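El discreto encanto del expositor de folletos

Hay objetos que llevan toda la vida delante de nosotros y a los que solo prestamos atención el día en que hay que comprarlos. A mí me ocurrió en junio, cuando me tocó ordenar el mostrador de la biblioteca de mi barrio, en Surnora, y descubrí que los horarios de verano, los programas del cineclub y las hojas de inscripción del taller de encuadernación vivían en tres montones que se venían abajo cada vez que alguien abría la puerta de la calle. La corriente, por cierto, sigue ahí, y en invierno es peor.

Empecé como empezamos todos, con soluciones de casa: una caja de zapatos forrada, un atril de cocina, un portacartas de mimbre que había sido de mi abuela y que se comía los dípticos enteros, de modo que el visitante tenía que meter la mano hasta la muñeca para saber de qué trataban. Al final me rendí y fui a Peditz, la papelería de la calle de los soportales, donde me pusieron sobre el mostrador un surtido de expositores transparentes y me dejaron toda la mañana para pensármelo.

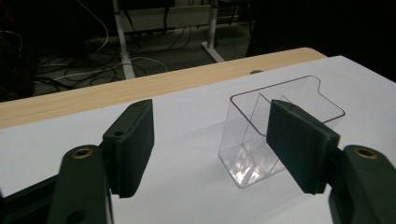 Lo primero que aprendí es que la transparencia engaña. Uno cree que todos los expositores son iguales y luego resulta que los hay de una pieza y de varias, con el frente alto o con el frente bajo, para colgar de la pared o para dejar sobre la mesa, y que cada variante responde a una manera distinta de entender el papel. Los de frente alto protegen mejor las hojas sueltas, pero tapan media portada. Los de frente bajo enseñan más y sujetan menos, y si el folleto es de papel fino acaba haciendo una reverencia hacia el público a los dos días. Para ese mal hay un remedio muy viejo, que es poner detrás una cartulina recia cortada a la medida, y con eso aguanta derecho hasta el último ejemplar.

Después está la cuestión de los compartimentos. Con uno basta si solo se ofrece una cosa, y hay una elegancia indudable en ofrecer una sola cosa. Pero la mayoría de los mostradores que conozco tienen dos como mínimo: el programa general y la hojita urgente, la que se imprimió ayer. Los modelos escalonados resuelven esa convivencia bastante bien, porque lo de delante no se come lo de detrás. Mi costumbre es reservar el bolsillo delantero para lo que caduca pronto y dejar atrás lo que dura toda la temporada, aunque en el hotel Flistine, donde pasé unos días y curioseé el vestíbulo más de lo que es educado confesar, lo hacían al revés, con el plano de la ciudad siempre delante, y los huéspedes parecían contentísimos. 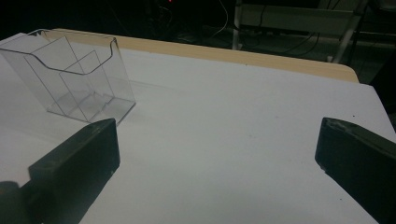 Texto: la redactora de Casa y Oficio
Sección «Cosas de mesa», 25 de julio

Conviene mirar el expositor vacío antes de llenarlo. En uno como este, de acrílico transparente, con el panel de atrás más alto y el borde superior ondulado, se entiende muy bien la escalera que forman las piezas: atrás la lámina grande, luego una intermedia y al frente la más corta, que cierra el bolsillo. Sobre una mesa blanca casi desaparece y apenas quedan los cantos. Me gusta esa modestia, y recomiendo aprovecharla: si la mesa es clara, que lo sea también lo que la rodea, y todo el color lo pondrá el papel. Sobre madera oscura el efecto cambia, y se notan más el polvo y los dedos.

Y ya que hablamos de dedos, la limpieza. El acrílico se raya con una facilidad que da rabia, así que nada de estropajos ni de papel de cocina en seco. Agua tibia, una gota de jabón suave, un paño de microfibra y paciencia. El alcohol y los limpiacristales con amoniaco, mejor lejos, que con el tiempo lo vuelven turbio y le sacan unas grietecillas finas como pelos.

En cuanto al sitio, yo probé once lugares distintos en el mismo mostrador (once, sí, y mi familia todavía me lo recuerda). Junto a la caja estorba. En la esquina se lo lleva el primer abrigo que pasa. Donde mejor funcionó fue un palmo hacia dentro del borde, ligeramente girado hacia la puerta, para que quien entra vea la portada antes de llegar a la mesa y quien espera pueda alcanzarla sin estirarse. En el café Hà, que está dos calles más abajo, lo tienen al lado de las servilletas, y confieso que les copié la idea para la mesa de las meriendas.

Un último consejo, de los que se aprenden pagando. Encargué 500 programas para el verano, tan ufana, y no medí el bolsillo. Cabían 71, apretados como sardinas, y sacar uno era sacar cuatro. Ahora pongo 29, que es un taco que mi mano reconoce ya sin contar, y repongo por la mañana, mientras se hace el café. El resto espera en un cajón, tumbado y con un libro gordo encima, que la humedad de Surnora riza cualquier papel que se deje de pie.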